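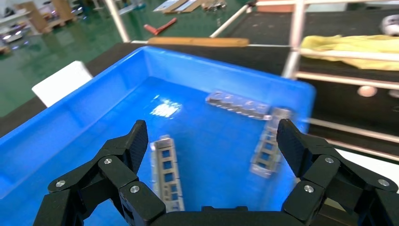
Work and Automation, Unit 4
Handout: Bin picking at the Dindstead plant

Read this before the discussion. Bring the shift table from Unit 3.

Background

Skirley makes shelving and rail hardware. At Dindstead, slotted metal brackets used to reach the packing line by hand. A worker took each bracket from a bin, turned it the right way round and set it in a fixture. The target was 315 brackets an hour. The job was called feeding, and most new hires started there.

In May the company put a robot arm with a two-fingered gripper on one of the feeding stations. The arm is run through a control package called Zoline. It takes brackets out of a blue plastic bin one at a time.

Why the bin is hard

A person reaches in without thinking about it. For the arm, three things matter:

Shine. Bare metal and glossy plastic both throw back light, and a bright patch on the bin floor can hide an edge.
Angle. Brackets lie in any direction. Two that nearly touch may be read as one part.
Walls. A bracket close to the side leaves little room for an open finger.

When the arm can't find a grip it stops and waits for an operator. In the first weeks it stopped 14 times a shift.

What changed for the feeders

Nobody was laid off at this station, but the job was split up. One operator now looks after the arm, refills bins, clears stops and checks the fixture. The others moved to packing. The operator grade pays more. It also requires a two-part course given by Hadgu, the training contractor, and the course was first offered only on the day shift.

Feeders reported less wrist pain. They also reported more time alone — the old stations faced each other, and people talked. Several disliked being called over by an alarm.

Terms

Cycle time: time from one pick to the next.
Intervention: any stop that needs a person.
Residual task: work left to people after the rest is automated.

For discussion

Which residual tasks at Dindstead need skill, and which are only waiting?
Who should decide how many arms one operator looks after?
With feeding gone, where would a new hire start?

Written answer, 300 words, to the course box by 5 p.m. the day before class.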